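合鍵の店「Dralham」に聞く、鍵との付き合い方
2026年10月

私は日本に来てから、引っ越しを何度かしました。そのたびに新しい鍵を受け取りますが、鍵について誰かに質問したことは一度もありませんでした。そこで今回は、商店街の奥にある合鍵の店「Dralham」を訪ね、店主に話を聞きました。店主は66歳で、この仕事を40年続けているそうです。

最初に、どんなお客さんが多いのかと尋ねました。「春は引っ越しの人、夏は旅行の前に家族へ鍵を預けたい人ですね。冬は、手袋を外した時に落としたという人が来ます」と店主は答えました。鍵の仕事に季節があるとは、私は考えたことがありませんでした。

店の壁には、まだ刻みのない鍵が、ほとんど800種類も掛けてあります。店主はお客さんの鍵を受け取ると、まず指で厚さを確かめ、それから壁の前に立ちます。迷うことはないのですか、と聞くと、「迷いますよ。よく似たものが隣にありますから。迷った時は、お客さんと話をして時間をかせぎます」と笑いました。
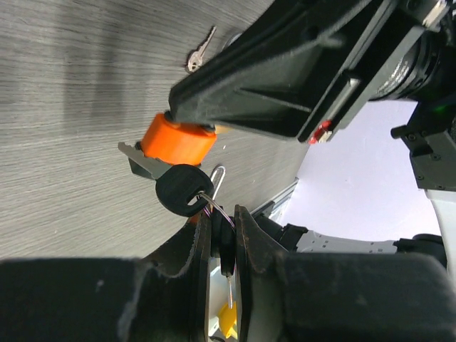

合鍵から合鍵を作らない

店主がいちばん強く話したのは、元の鍵のことでした。合鍵をまた元にして新しい合鍵を作ると、小さなずれが重なっていきます。「一本目は問題なく回ります。その鍵から作ったものも、たぶん回るでしょう。けれども、その次は少し引っかかる。お客さんは錠が古くなったと思うのですが、原因は鍵のほうにあることが多いです」

ですから、家を借りた時に受け取った鍵は、できれば普段は使わず、引き出しにしまっておくのがよいそうです。ただし賃貸の場合は、合鍵を作る前に管理会社に確認する必要があります。私は以前の部屋でその確認をしませんでした。そう話すと、店主は少し困った顔をしました。

鍵が回りにくくなった時の手入れについても聞きました。台所の油を差す人がいますが、これはよくないそうです。油にほこりが集まって、中で固まってしまうからです。「まず掃除機で鍵穴のほこりを吸ってください。それから、鍵穴専用の潤滑剤を少しだけ。それでもだめなら、力を入れないで持って来てください」。折れた鍵を穴から取り出す仕事は、合鍵を作る仕事よりずっと長くかかると言います。

なくす人、なくさない人

鍵をよくなくす人に特徴はありますか、と私は尋ねました。店主は長く考えてから、こう言いました。「置く場所を2か所持っている人ですね。玄関と、かばんの中とか。どちらかにあるはずだと思うので、探し始めるのが遅いのです」

私の家でも、鍵は玄関の皿か、上着のポケットにあります。少し恥ずかしくなりました。

鍵に付ける飾りについては、意外な意見でした。音の出る鈴は昔から人気がありますが、店主は色を勧めています。かばんの底は暗いので、明るい色の物が付いていれば早く見つかるからです。反対に、住所や部屋の番号を書いた札は、絶対に付けないでほしいと繰り返しました。 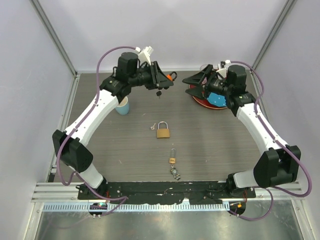
木目の台とオレンジ色の小さな品

最後に、これからも店を続けますか、と聞きました。最近は暗証番号の玄関が増え、合鍵の注文は前より減っているそうです。「でも、自転車も、机も、郵便受けも、まだ鍵でしょう。それに、番号を忘れた人もここへ来るんですよ。私にはどうにもできませんが、お茶は出します」

11月には壁の鍵を全部下ろして、並べ直す予定だと店主は話していました。その間も店は開いていますが、いつもより探すのに時間がかかるそうですから、急ぐ方は早めに行ってください。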